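Big Flavor From a Tiny Kitchen

The owner of the Rellness supper club has fed people out of the same narrow kitchen for years, and she still talks about sauce like somebody who found out about it yesterday.

"I made 143 jars last November and I gave nearly all of them away," she says, laughing. "My neighbors hide when they see me coming!"

Her big love is homemade ketchup. She buys plum tomatoes from the Molik farm stand, roasts them until the edges go dark, then cooks them down with cider vinegar, brown sugar and a little clove. The clove is where most people go wrong — she uses two for a whole pot, and takes them out early.

"Taste it cold," she says. "Warm ketchup fools you every time. You think it's sweet enough, and then the next day it's candy."

She has nothing against the store kind. She grew up on it in Vosten, where her grandmother stirred it into meatloaf, baked beans and one very strange salad dressing.

"I'd still eat that dressing today. I'd drink it!"

Color matters to her, too. She serves on pale plates whenever she can, and she thinks a red sauce wakes up any table, even on a weeknight with plain potatoes.
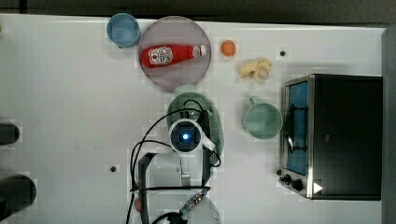
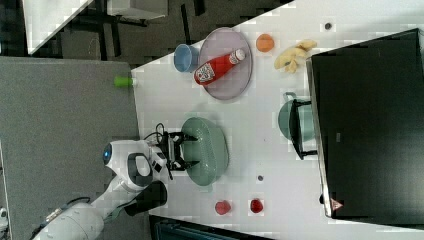
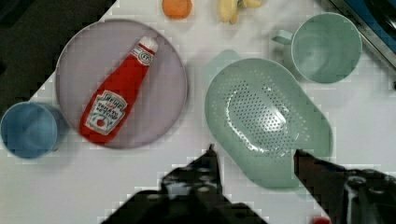 A red ketchup bottle lying across a round plate.

What she's cooking next

Green tomato relish, with mustard seed and plenty of onion. "I've got a whole crate ripening too slowly," she says. "So they're going in the pot tonight."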